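Looking After Old Trophies, Plaques and Framed Certificates

My aunt Solange Fagundes won pretty much everything our town had to give away. Thirty-odd years of choir, swim club, library board and the Civmont service award (twice!), and when she moved into the smaller place last October the whole lot came to my house in banana boxes. So I've had a crash course, mostly at the kitchen table after dinner, and people keep asking me how I got the big cup to look like that. I'm writing it all down once so I can stop typing it into text messages.

First thing, find out what you have

Most trophies from the seventies on are not silver. The figure on top is plastic with a thin shiny coating, the column is plastic with a foil wrap, and the base is real marble if you're lucky. Treat those parts as three different things, please. I lost the shine off a little swimmer's arm by going at her with metal polish, and there's no putting it back. A barely damp cloth and a cotton swab for the creases is plenty.

A magnet helps a bit. If it sticks, there's steel under there and you want to keep water well away from any scratches. If it doesn't stick you haven't learned a whole lot, but look on the bottom for letters. "EP" something usually means silver plate, and plate wears through if you polish it every year. Once every few years is fine! A bit of gray in the engraving makes it easier to read anyway.

Washing a metal cup

Take the cup off the base. There's usually one nut up inside, and a dab of penetrating oil left overnight will shift it if it's stuck. Then:

Line the sink with a folded towel.
Lukewarm water, one squirt of plain dish soap, soft sponge.
Rinse, and dry it right away with an old T-shirt, handles too.
Let it sit upside down on a rack for an hour before you put it back on the base.

Don't ever put it in the dishwasher. My cousin Theerawat did one of his bowling cups with the supper plates and it came out with a bloom all over it like a grape. He says it gives it character. Hmm.

Tarnish

For plated or solid silver I use the foil bath for small plain things only: foil in the bottom of a glass dish, shiny side up or down (I've tried both and can't tell), hot water, a good spoonful of baking soda. It smells of eggs. I don't do it with anything that has dark detail on purpose, or a stone, or a glued seam. For everything else I go with a paste polish from the hardware store, the pink kind, on a cotton ball, working in straight lines and never in circles. Change the cotton as soon as it's black.

Brass plates are a different story. Lots of them are lacquered, and if yours is, all it wants is dusting. Spotty brown freckles mean the lacquer has started to fail, and then you either live with it or take the whole coat off with acetone. If you take it off, take the plate off the wood first, open a window and wear gloves. I've done four plates that way. Three look great and the other one had black paint in the letters which I wiped right off along with everything else. I filled it back in with a little enamel paint and a toothpick, and I wouldn't call it neat.

Wooden plaques

Dust first, always, then a tiny amount of paste wax on a soft cloth. Clevanell neutral is what I had in the cabinet and it's been fine on walnut. Skip the spray polish, which gets under the edges of the plates and leaves a white line you'll be picking at with a matchstick. Loose plates can go back down with thin double-sided tape made for mirrors. If the little brass pins are missing you can buy them in packs of 100 and you will have 96 of them for the rest of your life.

For sun-faded wood I haven't found a trick. Solange's oldest choir plaque hung across from a window and there's a pale ghost on it where somebody's ribbon used to be. I've hung it in the hall and left it alone.

Ribbons and medals

Do not wash the ribbon. I know it's grubby. The dye on the cheaper ones runs, and the red ones are the worst. Lay it flat, put a piece of nylon stocking over the end of the vacuum hose, and go over it on the lowest setting. To get creases out, put it between two sheets of plain white paper and give it a few seconds under a cool iron.

Medals go in the same soapy water as the cups, but take them off the ribbon first, and dry the ring where it joins. If there's enamel, a soft brush and nothing else.

Sticky labels and old price stickers

Dental floss slid under the sticker, then cooking oil on a cotton pad for the gum, five minutes, wipe. On bare wood I'd use a hair dryer on low and lots of patience.
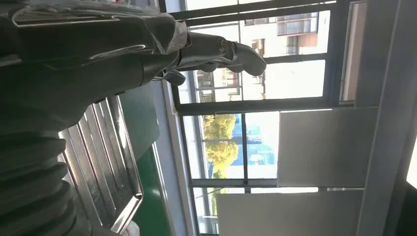 Once the gum is off, wash the spot with a drop of dish soap to get rid of the oil, or dust will find it by next week. Marble bases soak oil right up, so for those I use a plastic scraper (an old library card is perfect) and a little rubbing alcohol. No vinegar or lemon anywhere near marble! It leaves a dull patch in no time.

Certificates in frames

The thing that wrecks certificates is the brown cardboard behind them. If you turn the frame over and see the corrugated kind, swap it out. Boonmee Yensuk at the frame shop on our street cut me new acid-free backs and wouldn't let me use tape on the paper itself, only the little paper corners you slip it into, and she was right, they sit nicer.

If a certificate has stuck to the glass, stop. Don't peel. Put it in a drawer in its frame and ask someone who does it for a living. If it's only wavy, take it out, lay it between blotting paper under some heavy books and leave it for 48 hours at least. I leave mine a week because I forget.

Clean the glass out of the frame, not in it. Spray on the cloth, well away from the paper. I use half water and half rubbing alcohol, and coffee filters in place of paper towels, no lint.

Marble chips and wobbly columns

A small chip in a white base can be filled with clear epoxy mixed with a pinch of baby powder. Let it stand a bit proud, then take it down the next day with 800 grit paper, used wet, with a light hand. Wobbly column? It's nearly always the rod inside. Turn the trophy over, pull off the felt, tighten the nut a quarter turn at a time. Too tight and the plastic cracks, ask me how I know. New felt dots cost next to nothing, and I stick a square of plain felt over the nut so it doesn't scratch the shelf.

Storing what you can't display

We kept out a dozen and boxed the rest. Acid-free tissue, never newspaper, and never bubble wrap straight on metal (it leaves rings, really, little round ones). Put a stick of plain white chalk in with anything silver, to take up the damp. Keep rubber bands out of the box altogether.

Write down who got what and when, on paper, and put it in with them. Half of Solange's cups only said "Winner" and she had to tell me the stories over the phone while I scribbled. And if there are doubles, ask the club before you throw any out. Our swim club took back eleven bases and put new plates on them for the juniors.

I still haven't sorted out the pewter tankards. If you have a good way to get candle wax out of the engraving on pewter, leave it in the comments, I've got two waiting on the windowsill.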